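Week 2 handout: Do learning styles exist?

Most of you have been told at some point that you are a visual learner, or a hands-on one. The claim sells a lot of workshops. Before we accept it, ask what would have to be true. Students sorted by style would need to do better when taught in that style, and worse when taught in another. Liking a method doesn't count as evidence. 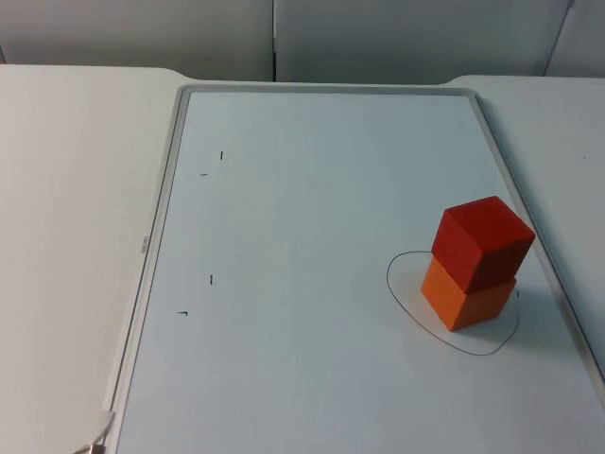 A reader of last year's handout objected that children plainly do better with blocks than with worksheets, and that any teacher can see it. Maybe so. But if all the children do better with blocks, that is a point about blocks. It says nothing about types of children.

The Gasard survey, in your packet, asked 800 teachers whether they believed in styles. 80 percent did. Belief is what it measured, so please don't cite it for anything else. 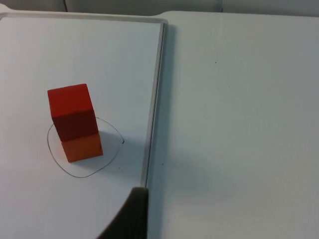 Course notes, Trondodov College
Posted September 2, 2020

Now the Costello study. It had 56 pupils, one lesson of 45 minutes, and a quiz straight after. Look at three things as you read:

Who decided each pupil's style, and how?
Was there a group taught in the "wrong" style?
Would the result hold a month later?

I have doubts on all three. The Rerum questionnaire it relies on gives many people a different style when they retake it, and the authors pass over this in a footnote.

Reading for next time: packet, sections 2 and 3. Bring one claim you think survives.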